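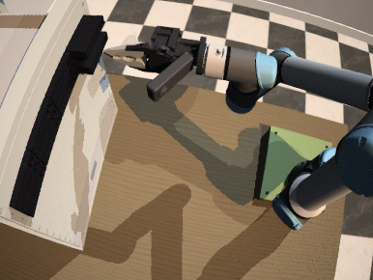 Iqra Ansari keeps two sets of numbers for every task her group records. The first is how often the person driving the arm managed the task. The second is how often the trained policy managed it afterwards. Most people who visit ask for the second. She spends most of her week on the first.

Ansari leads demonstration recording at Brullwood, where a small team collects remote-controlled runs of a robot arm in simulation and uses them to train a policy called Tinier. The task she agreed to go through in detail is a short one. A six-joint arm is bolted to a tabletop next to a box-shaped unit with a black handle. The arm has to bring its gripper to the handle, close on it and pull.

"It is a dull task to look at," she said. "The arm comes in, it lines up, it closes, it pulls. All of the difficulty is in the last few centimetres, and a person driving it will do those few centimetres in a different way every time unless you tell them what you want."

The data set for the task stands at 1334 demonstrations. All were recorded by people using the Rovex, a hand-held controller that sends the position and angle of the operator's hand to the arm. The operator holds a button to engage. While the button is down, movements of the hand are passed on to the gripper, and software works out the joint angles. When the button is up, the arm holds its pose and the operator can move back to a comfortable position.

Ansari described this as clutching, and said it accounted for more discarded runs in the first month than any other cause. Each time the operator lets go and engages again there is a pause in the recording. A policy trained on those recordings learns the pause as part of the task. It would travel halfway to the handle, stop, and in some cases never set off again, as the observation at the pause was the same from one step to the next and nothing in it told the policy to move.

"We tried cutting the pauses out afterwards," she said. "That mostly works. What you can't cut is the small drift on either side. People relax the hand just before they let go, and the gripper dips. So you have a dip with no pause, which makes even less sense than a dip with a pause."

The present rule is that operators start with the hand in a position from which the whole reach can be done in one engagement. The scale between hand and gripper was changed to allow this. Over the long part of the approach the gripper moves further than the hand does, and close to the handle the two move by equal amounts. The change is gradual. An earlier version switched at a fixed distance, and the operators could feel the step.

Asked why the team does not guide a real arm by hand, which many groups find quicker, Ansari said they had done so, and she still prefers it for some work. With hand guiding, the operator takes hold of the arm itself and moves it through the task while the joints record. There is no scaling to adjust and no delay, and contact is felt directly.

"If somebody asked me to teach an arm to wipe a board tomorrow, I would guide it by hand," she said. "You feel the board. With the controller you have a picture and a buzz in the handle, and the buzz is late."

Against that she set two objections. The person's arms and body are in every camera view, and will be absent when the policy runs. The joint paths are also different. A person guiding an arm by hand pushes it wherever it gives way most easily, often at the elbow, and produces paths that the controller would never choose when following a target at the gripper. Angelica Yap, who writes the control software, compared the two kinds of recording early in the project and recommended that they never be mixed in a single training set. Ansari agreed, and the hand-guided runs are kept apart.

The move to simulation came later. In a simulated room the lighting, the floor, the walls and the placing of the box can be altered between runs, and a run can be reset with one key. Ansari gave the reset as the main gain. On the real bench a failed pull often moved the box, and somebody had to put it back against a taped line before the next attempt.
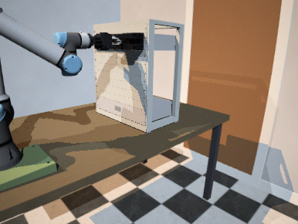

Simulated view of the task from the side, with the gripper at the upper part of the unit.

The camera position matters more than she had expected. Operators see the task through rendered views, and for some months they were free to choose whichever view they liked. Most picked one that looked across the table from well back, which gives a good sense of where the arm is and a poor one of how far the fingers are from the handle. Shoaib Warraich, one of the two operators who have recorded most of the set, worked almost entirely from a close view. His runs had fewer corrections near the handle and more bumps from the forearm.

"You could tell who had driven a run by where it went wrong," Ansari said. "Shoaib would get the fingers in perfectly and clip something with the back of the arm. Anum was the other way round. Lovely wide approach, then three goes at the handle."

Anum Swati now drives with both views on screen, side by side, and so does Warraich. The policy is given the same two views and nothing that the operators did not have. That was a decision the group argued over. A simulator can supply the exact distance from finger to handle, and it would be easy to show it to the operator as a number. Ansari was against it. Her reasoning is that a person with the number will make a straight, confident approach on the strength of it, and the policy, without the number, is then asked to copy confidence it has no grounds for.

"If the operator has to slow down and look, I want that in the data," she said. "The slowing down is information. It says, at this point you can't be sure, so go gently. If you give people the distance they stop doing it, and the policy arrives at full speed and misses by a finger's width."

Shadows were a related trouble. The arm throws heavy shadows on the table, and operators use them to judge height, often without knowing that they do. When the team began varying the light between runs, success among the operators fell for a while and then recovered. Swati asked for the light to be fixed again. It was not, but the range was narrowed so that no run is recorded with the handle side of the box in full shade.

The approach itself is now laid down in a page of instructions. The operator brings the gripper to a standing-off point near the handle, with the fingers already pointing along the direction of the final move, and pauses for no more than a moment. The fingers then go in without any turning of the wrist. Turning the wrist during the last stretch is allowed only for correction, and a run with more than 3 corrections is marked for review. It is not thrown away.

Ansari was firm on that last point. In her view the most useful runs are those in which the operator misses slightly and recovers. A set made only of clean runs teaches the policy what to do when everything has gone well. The first time it is off by a small amount, it is in a place that no demonstration has covered, and each further step takes it further out. She now asks for a share of runs to begin from a deliberately poor position, with the gripper too high or turned the wrong way, and these are recorded from that position onwards.

"The trick is not to record the person making the mistake on purpose," she said. "We did that once. It learnt to make the mistake."

Closing the gripper raised its own problems. The Rovex has a trigger, and its travel is mapped to the opening between the fingers. Some operators close smoothly and others snap shut. The recorded value is the commanded opening, so on contact it carries on falling while the fingers themselves have stopped. For a policy this is helpful, as the gap between command and measured position is what produces grip force. Yap limits how far the command can run past contact. Without the limit the simulated fingers pressed into the handle far enough for the contact model to throw them back out, and the arm jumped.

Not everything in the set is used. Asif Lashari checks the recordings, and in the September batch he set aside 98 runs. Ansari went through the causes with some patience. The largest group had no visible fault at all. In those, the timestamps of the two views had slipped against the joint readings, so that the images showed the arm slightly behind where the joints said it was. A person watching the playback would pass them. Lashari found them by plotting finger speed from the images against finger speed from the joints.

The rest were ordinary: a pull that slid off the handle, an operator who stopped to ask a question with the button held down, several runs filed under the wrong task.

She is cautious about how far the results carry over to a real arm. Verstraete, a partner on the project, is preparing a bench of its own with a similar box and handle, and will run the policy there without further training before anyone adds real demonstrations. Ansari expects the approach to hold up and the pull to be poor. Friction at the hinge in the simulator was set by trial, using whatever value let the operators work at a steady pace, and she does not claim that it matches anything.

In the meantime the recording goes on. The next change is to the controller, where Yap wants to move the engage button from the thumb to the side of the grip. Warraich has tried it and dislikes it. Swati has asked for a second one.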